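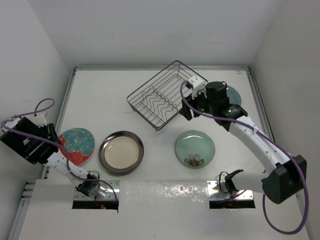 Captions, and what we did with the summer

Votolard 11 went out to all hosted customers on Friday, and the headline feature is captions. We have been promising captions for long enough that one customer, who shall remain in Dillby, had taken to signing his support tickets "still reading lips." He has been upgraded first.

If you already use Votolard to store and share your video, you won't need to install anything. Open an asset, click the new Text tab, and press Generate. The transcript shows up beside the player, broken into lines, and clicking a line takes you to that moment. You can fix mistakes right there, and you will want to, especially if your company makes anything with a name. Our own test recordings produced eleven spellings of Steneo before we added the custom word list. My favorite was "stain, no."

The word list lives under Library Settings and holds up to 300 entries. Put your product names in it, your street names, and the surname of whoever opens the all-hands meeting. Nikola Żak, who wrote most of the caption engine and has watched software mangle his own name for years, tested this part with what I would call personal interest.

Captions can be exported as SRT or VTT files, or burned into the picture if you are sending a clip to someone whose player dates from the previous administration. Burned-in captions are made on a copy, so your original stays the way you uploaded it. We added that after a lively morning on the test server.

Search has changed too. It used to look at titles, tags and descriptions, on the cheerful assumption that people fill those in. We checked with the folks at Tully, who were kind enough to let us poke around their library, and found 245 clips called "final" or something close to it. Search now reads transcripts as well, so a clip called final_FINAL_use_this can be found by what somebody says in it. Results from speech are marked with a small quotation mark, and you can turn them off if you'd prefer to go on guessing.

A few smaller things:

Share links can now expire at a set hour as well as a set day. The hour follows the time zone of the person who made the link.

Review comments stay attached to the right spot when you upload a new version with a different frame rate. They used to drift, which made for some confusing notes about lighting.

The upload window no longer closes when you click outside it. We are sorry about that one. We had it down as a feature.

Folder permissions can be copied from one folder to another, under the More menu.

If you run Votolard on your own server, your build will be on the downloads page in March. Please read the release notes before you start, above all the section on disk space. Transcripts are tiny, but the speech models are not, and the installer will stop and sulk if it runs out of room halfway.

Existing libraries are not transcribed automatically. You can select a batch of clips and send them all to the queue, and we suggest leaving a large batch overnight. The queue page shows what is waiting and what has failed, with a reason in more or less plain English. Error 254 means the clip has no audio track. Several of you will discover this about your drone footage.

Idalina Mendes is running a walkthrough of the caption editor for library admins at 2 p.m. on Friday. The sign-up link is on your dashboard under Training. It will be recorded and, naturally, captioned.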